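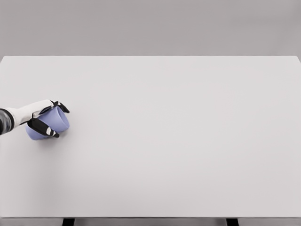

2 min read

The owner of the Landbridge, a secondhand bookstore in Tulthorpe, had 3,548 books on the shelves when she last did inventory in January. She thinks that is too many.

"People come in and look at the first bookcase, and then they leave," she said. "They get tired. I would get tired too."

She opened the store after 11 years at a paper supplier in Zukside. The first stock came from a retired teacher's garage, 400 books for a flat price, most of them mysteries. Half of those are still in the back room.

Asked how she sets prices, she said she mostly goes by condition. Paperbacks are $3 unless the spine is split. Cookbooks sell in the fall and hardly at all in summer. Encyclopedias she turns down at the door, and people get upset about it.

"They paid a lot for them once - I understand that. I still can't take them."

Rent is $614 a month, and she covers it in most months. The cafe next door sends customers over, mainly in the late afternoon, and she stays open until 7 to catch them.

This year she plans to cut the history section by 100 titles and put in a second chair. She has been asked about selling online and has tried it twice.

"I spent the whole day at the post office," she said. "I'd like to be in the store."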